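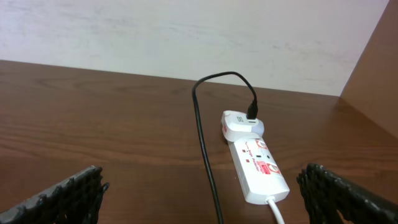
執筆:イーダ・オスターマン

実演教示(じつえんきょうじ、英: teaching by demonstration)とは、人間が作業を実際に行ってみせ、その動作をロボットに記録・再現または学習させる手法の総称である。座標値や命令文を逐一記述するオフラインプログラミングと対比される。人間がロボットの腕を直接つかんで動かす直接教示と、離れた操作装置からロボットを動かす遠隔教示に大別され、広義には、ロボットを介さずに人間の手の動きだけを計測する方式も含む。

名称と範囲

産業用ロボットの分野では、単に「ティーチング」と呼ぶ場合、教示ペンダントのボタン操作によって手先の位置を一点ずつ登録する作業を指すことが多い。本項で扱う実演教示は、連続した動作を時系列として取り込む点でこれと区別される。学習を前提とする文献では「模倣学習」「実演からの学習」の語が用いられるが、これらは記録後の処理を含む概念であり、教示そのものを指す語としてはやや広い。

記録された一回分の動作は「エピソード」または「デモンストレーション」と呼ばれる。エピソードは通常、関節角度、グリッパの開度、カメラ画像、時刻情報からなり、装置によっては関節トルクや手首の力覚が加わる。どの時点を開始とし、どの時点を終了とするかは作業ごとに定める必要がある。定めが曖昧なまま収集を始めると、末尾に静止区間の長いエピソードと短いエピソードが混在する。

歴史

離れた場所にある腕を人間の手で操る装置は、放射性物質を扱う設備のために20世紀半ばに発達した。初期のものは機械的なリンクやワイヤで操作側と作業側を連結しており、操作者は作業側が受ける力を手に感じることができた。後に電動サーボによる連結が導入され、両者の間に機械的な接続を必要としない構成が可能になった。

産業用途では、塗装や溶接の分野で、熟練者が腕の先端を持って一連の動きを行い、それを記録して再生する方式が早くから使われた。この方式は対象物の位置が固定されていることを前提とする。ワークが所定の位置からずれると再生動作もそのままずれるため、治具の精度が教示の有効性を左右した。

画像を入力とする学習手法の普及により、記録の用途は再生から学習へと広がった。これに伴い、教示に求められる条件も変化した。再生を目的とする場合は良質な一回の動作があれば足りるのに対し、学習を目的とする場合は、初期配置の異なる多数の動作が必要となる。クルティク(Clultik)の技術報告は2018年1月11日付の版で、記録媒体に残す項目を再生用と学習用に分けて規定しており、以後の同社の収集手順はこの区分に従っている。

方式

直接教示

操作者がロボットの腕または手先を把持し、所望の軌道に沿って動かす方式である。駆動系には、重力補償を行って腕を軽く動かせる状態にしておく制御が用いられる。操作者はロボットの可動範囲と特異姿勢を手の感触で把握できるため、実行不可能な動作が記録されるおそれは小さい。

欠点として、操作者の手や腕がカメラの視野に入りやすいことが挙げられる。再生のみを目的とする場合には問題とならないが、画像を学習に用いる場合、実行時には存在しない手が教示データに写り込むことになる。対策としては、教示の後に同じ軌道をロボット単独で再生し、その際の画像を記録する二段階の手順がある。ただし、布やケーブルのように形が定まらない対象では、再生時の挙動が教示時と一致しないことがある。

また、一人の操作者が両腕を同時に動かすことは難しい。腕の間隔が広い場合や、片方の腕で物を保持しながらもう片方で細かな操作を行う場合には、二人で分担するか、遠隔教示に切り替える。

遠隔教示

操作者が別の装置を動かし、その動きをロボットに追従させる方式である。操作装置には次のような種類がある。

同型リーダー方式は、ロボットと同じ、または縮尺の異なる同じ関節配置の腕を操作側に置き、関節角度を一対一で対応させる。逆運動学の計算を必要とせず、遅延も小さい。操作側をリーダー、作業側をフォロワーと呼ぶ。双腕の構成ではリーダーとフォロワーを二組用いる。

手持ちコントローラ方式は、空間中の位置と姿勢を計測できる装置を操作者が持ち、その変位を手先の目標位置に変換する。設置場所の自由度が高い反面、ロボットの関節限界が操作者に伝わりにくい。限界に達した時点で腕が止まり、操作者の手だけが進むため、対応のずれを解消する再接続の操作が設けられる。

三次元マウスやジョイスティックによる方式は、速度指令を与えるものが多い。機材が安価で習得も容易であるが、並進と回転を同時に滑らかに行うことは難しく、記録される動作は軸ごとに分かれた階段状の軌道になりやすい。

力覚提示

フォロワーが受けた力をリーダー側に返す機能を力覚提示という。返さない構成を一方向型、返す構成を双方向型と呼ぶ。一方向型では、操作者は接触の有無を画像や目視によって判断する。差し込みや押し込みを伴う作業では、リーダーが目標位置を越えて進み、フォロワーとの間に角度差が生じる。この差は押し付け力に対応する情報を含むため、学習時の出力にはフォロワーの実測角度よりもリーダーの角度を用いる例が多い。

装置の構成

フォロワー腕

卓上規模の教示では、サーボモータを直列に連結した軽量の腕が広く用いられる。指は平行に開閉するものが一般的で、内側の面には滑りを抑えるために凹凸や柔軟性を持たせる。指の形状は把持できる対象を直接制約する。先端の厚い指は薄い板や机上に密着したケーブルをつまみにくく、先端を薄くすると保持時の剛性が下がる。

カメラ

カメラの配置は、作業空間全体を見渡す固定カメラと、手首に取り付けた手先カメラの併用が標準的である。固定カメラは対象物同士の位置関係を捉え、手先カメラは把持直前の指と対象の相対位置を捉える。手先カメラの取り付け角は、指の先端が画像の下端または側端に常に写るように決める。指が写っていれば、開度と対象の幅との関係を画像のみから読み取ることができる。

手先カメラは腕とともに動くため、背景が大きく変化する。机の奥の壁や仕切りが写る姿勢と、机面だけが写る姿勢とでは画像の明るさが異なり、自動露出を有効にしたままでは対象の見え方が動作中に変わる。露出と白色点を固定して収集する手順が推奨される。

同期

各センサの標本化周期は一致しないことが多い。フルローラ(Flulora)の双腕装置では、画像と関節角度を毎秒30回の共通周期で書き出し、周期内に新しい値が得られなかった項目には直前の値を入れて欠測の印を付ける。欠測の印が連続するエピソードは検査の段階で除かれる。

作業例:充電ケーブルと電源タップ

家庭や事務所の机上にある機器を用いた課題は、教示方式の比較によく使われる。このうち充電ケーブルに関する課題は、硬い物体、柔軟な線状物体、嵌合部を一つの作業に含む。典型的な構成では、木製の机の上に白い電源タップを置き、その上端側の口に白い電源アダプタを差し、アダプタから黒いケーブルを引き出す。
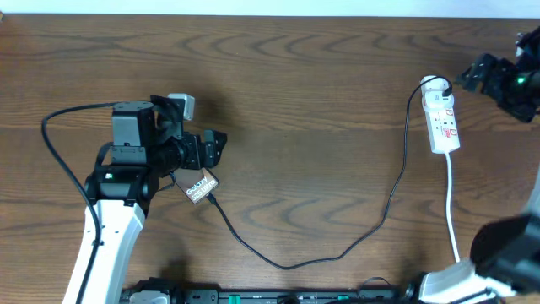

課題の難しさは、主にケーブルの形状に由来する。硬い物体の状態は位置と姿勢の六変数で表せるが、ケーブルは両端の位置が同じであっても中間の形が異なる。たるみの向き、机面との接触位置、ねじれの残り方はエピソードごとに変わり、操作者はそれらに応じて引く方向を修正する。この修正動作を含む記録が学習上の価値を持つ。

操作手順は次の段階に分けて記述される。

接近。開いた指を対象の上方まで移動し、対象の長手方向に対する指の向きを合わせる。
把持。指を閉じ、滑りの有無を確認する。ケーブルをつかむ場合は、コネクタの外殻に近い部分を選ぶ。
移送。対象を持ち上げ、ケーブルが他の物に掛からない経路で動かす。
位置合わせ。嵌合部の軸を一致させる。双腕の場合、一方の腕は機器の保持に専念する。
挿入または引き抜き。軸方向に力を加える。
解放。指を開き、ケーブルの反力で対象が動かないことを見てから退避する。

段階の境界は記録後に付与する。操作中に足踏みスイッチなどで境界を入力する方法もあるが、両手がふさがった操作者の注意を分散させるため、双腕の課題では採用例が少ない。

対象機器の把持では、薄い直方体をどの面で挟むかが後続の動作を決める。側面を挟むと端子の面が空くが、許容される横ずれは小さい。表裏を挟むと保持は安定するが、指が机に近づき、手首の可動範囲が狭くなる。黒色の機器を黒色の指で保持する場合は境界の輝度差が乏しく、画像から把持位置を推定する処理の誤差が増える。

電源タップの白い樹脂面は照明を反射しやすい。一方、机面に落ちる影は高さの手掛かりとなるため、影を完全に消す照明は必ずしも有利に働かない。クールマン(Kuhlmann)の試験所では、収集期間中に照明の位置を段階的に変え、影の向きが一方向に偏らないようにする規定を設けている。

通電した器具を用いる場合は、操作者以外の者が電源を遮断できる位置につく。挿抜を繰り返す課題では、多くの試験所が通電しない状態で収集を行う。

データの収集と管理

収集量

必要なエピソード数は、初期配置の変動幅と要求される成功率に依存する。対象の位置が狭い範囲に限られる単純な把持では少数で足りる場合があり、挿入を含む双腕課題ではこれより大幅に多い記録を要する。エミリアン・クルステアとヘンリケ・ティーデマンによるケーブル操作の資料集「ヴィラーノ(Villano)」は、2,232件のエピソードを収める。このうち168件には操作の失敗とその後の回復が含まれ、別の区分として管理されている。

操作者による差

同じ課題でも、動作の速さ、経路の高さ、持ち直しの頻度は操作者によって異なる。ヴィラーノの収集には12名が参加し、各エピソードに操作者の識別番号が付されている。オットマー・フォスは同資料集の分析において、熟練した操作者の記録ほど停止区間が短く、画像に現れる中間状態の種類も少ないことを指摘した。停止区間の短い記録は学習が容易である反面、実行時に経路から外れた場合の復帰動作を含まない。

未熟な操作者は、位置合わせの直前で長く停止する傾向がある。停止中は観測がほとんど変化せず、出力も零に近いため、これをそのまま学習した方策は同じ箇所で動かなくなることがある。前処理では、変位が閾値に満たない区間を間引く。ただし、ケーブルの揺れが収まるのを待つ停止は作業上必要なものであり、一律の間引きはこれも取り除いてしまう。

検査

記録後の検査では、次の項目を確認する。

画像の欠落および順序の入れ替わり
リーダーとフォロワーの角度差が許容値を超える区間
開始時の姿勢が規定の範囲内にあること
終了時の状態と成否の記載が一致すること
指またはケーブルが手先カメラを長時間覆っていないこと

成否の判定基準は文章だけでは統一しにくい。挿入課題では、端子が入口に掛かった状態と奥まで達した状態が画像上でほとんど区別できない。引き抜き方向に軽く力を加えて抜けないことを確かめる動作を手順の末尾に加えると、判定の一致率が上がる。この動作も記録に残るため、学習した方策は挿入後に同様の確認動作を行うようになる。

学習への利用

最も単純な利用法は、観測を入力、操作者の指令を出力とする教師あり学習であり、行動クローニングと呼ばれる。実行時の小さな誤差が次の観測をずらし、そのずれがさらに誤差を増やすため、長い作業ほど教示時の分布から離れやすい。

これを緩和する方法の一つに、一定の長さの指令列をまとめて出力する行動チャンク化がある。判断の回数が減ることで誤差の蓄積が抑えられ、停止区間の影響も受けにくくなる。チャンクが長すぎると、実行中の外乱への反応が遅れる。接近や移送では長いチャンクが有効に働き、位置合わせでは短いほうがよいとされるが、段階に応じて長さを切り替える構成は実装が複雑になる。

もう一つの方法は、方策の実行中に人間が介入し、その修正操作を追加の教示として記録するものである。介入時にはリーダーの姿勢をフォロワーに合わせておく必要がある。両者がずれた状態で切り替えると腕が急に動く。駆動機構を備えたリーダーでは、方策の実行中にリーダーをフォロワーに追従させ、操作者が握った時点で主従を入れ替える。

安全

直接教示では人間がロボットの可動範囲内に入るため、速度と力の上限を設定し、手を離すと停止する保持型のスイッチを用いる。遠隔教示では操作者が可動範囲の外にいることが多いが、卓上装置ではリーダーとフォロワーが近接して置かれ、操作者の上半身がフォロワーの届く範囲に入る場合がある。双腕装置では腕同士の干渉も考慮する。マッテス・シュトゥーバーは、干渉回避を自動で行う制御が操作者の意図しない迂回動作を記録に混入させるとして、収集時には回避を停止し、接近を検知した時点で両腕を減速させる方式を提案している。

課題

教示に要する時間は自動化の費用の大きな部分を占める。同一の操作者が長時間続けた場合の動作の変化についても報告は少なく、休憩の間隔は試験所ごとの慣行に委ねられている。

異なる腕で収集した記録の共用にも制約がある。関節配置が異なる場合は手先の軌道に変換して用いるが、指の形状や手先カメラの取り付け位置の違いは変換では吸収できない。取り付け位置の寸法を記録に添付する書式が複数提案されているものの、レンズの歪み係数や指の摩耗の程度まで含むものは限られる。

触覚の扱いも定まっていない。一方向型の遠隔教示では操作者自身が触覚を得ておらず、指先にセンサを付けて値を記録しても、操作者の判断はその値に基づいていない。双方向型の装置で収集した記録との比較が進められている。

関連項目

教示ペンダント
重力補償
双方向制御
模倣学習
柔軟物操作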